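**Gray floor people, come sit by me**

**oskari_v** · 9th April

I finally did it. After three winters of staring at the blotchy slab in my back workroom, I cleared the whole place out and went gray. Walls stay white, shelves stay where they are, floor is gray, and I keep walking in just to look at it!

It's 325 square feet, so not huge, but moving everything into the hallway took longer than the floor did. I swept, vacuumed, scrubbed, vacuumed again (the corners are where all the old sawdust lives) and then did two thin coats with a roller on a pole. My knees thank the pole.
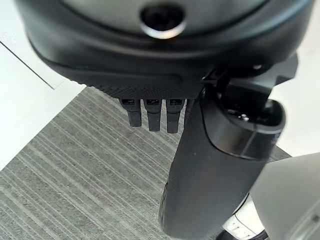 *Carpet in light and dark gray stripes*

I was between gray and a warm sand color for weeks. Would love to hear from anyone who has lived with gray for a few years. Does it wear you down? Do you put a rug on it?

---

**hortensia.b**

Yes!! Team gray! We did ours in the Doranbridge house in May two years back and I still love it. Every dropped screw shows up, well, every shiny one. Put a rug where you stand the most, your feet get cold on a bare slab, no matter what color it is.

---

**Yhon_Ch**

Going to disagree a little. I had a gray floor in the old shop and I missed warmth. Gray under white walls felt like a parking garage to me by November. I'd have gone sand. Glad you're happy with it though, and two thin coats is the right way to do it. I did one thick one and it peeled at the door.

> I keep walking in just to look at it

This part I understand completely, haha.

---

**nokuthula_r**

@Yhon_Ch it depends so much on the bulbs! Our studio in Costerden looked like a parking garage too until we swapped the cold ones for warm ones. Same floor, same walls, totally different room. Try that before you repaint anything.

Oskari, how long did you wait before moving the heavy stuff back? The shelf feet left dents in ours. We went too early.

---

**oskari_v**

@nokuthula_r a full week. I got a lot of complaints about the hallway. I also cut little squares of felt for every foot on the bench and the cabinets, and I'm very proud of those squares.

@hortensia.b rug noted, I have an old striped one that might work.

---

**a_quispe**

Dust is the thing with gray. Pale dust shows less than it did on my black floor, but mud shows more. I keep a dry mop on a hook by the door and do a lap every evening, takes no time.

Also, keep the leftover paint and write the color on the lid with the date. I didn't, and my touch-up patch by the sink is very much its own gray.

---

**Yhon_Ch**

Fine, I'll try the bulbs. Still think sand would have looked great in there.

---

**oskari_v**

Lid is labeled! Striped rug goes down tomorrow. Anybody have a favorite pad to go under it, or is the cheap waffle kind okay on paint?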